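Broris opens its doors, and the arm gets most of the applause

2 comments | 13 shares

The Broris open day in October drew 163 people, according to the sign-in sheet, and I'd guess most of them came for the picking demonstration. I came for the sandwiches and the question period. The sandwiches ran out.

Mr. Botov, who ran the floor, promised us a robot that "handles the stuff other robots drop." Clear plastic is the usual troublemaker, he said, and he spent a good while on why shiny, see-through packaging confuses cameras. Fair enough. I've heard the same talk at Plorkosberg, with better slides.

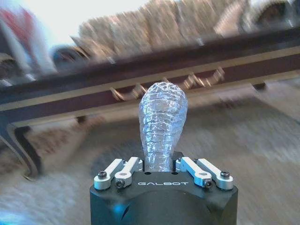

Rocío Benítez

The gripper had hold of a clear, badly wrinkled piece of plastic by its narrow end, and it was standing upright. I'll give them that. People clapped. But a held item is a small part of a working day, and when I asked how many tries they'd allowed themselves in rehearsal, Botov talked about the carpet.

Christodoulou, from the sales side, was more forthcoming. The demo got two runs, same item both times, with a staff member choosing where it went. I asked if a visitor could pick something out of her own bag for a third run. Maybe next year.

They also wouldn't name a price, or say who fixes the thing at 3 a.m. when a shift is waiting on it. Our members who run small stockrooms will want both answers in writing before they book a follow-up call. The sign-up form for that is at the front desk, and it asks for your budget on the first line.

Shares: 13
Comments: 2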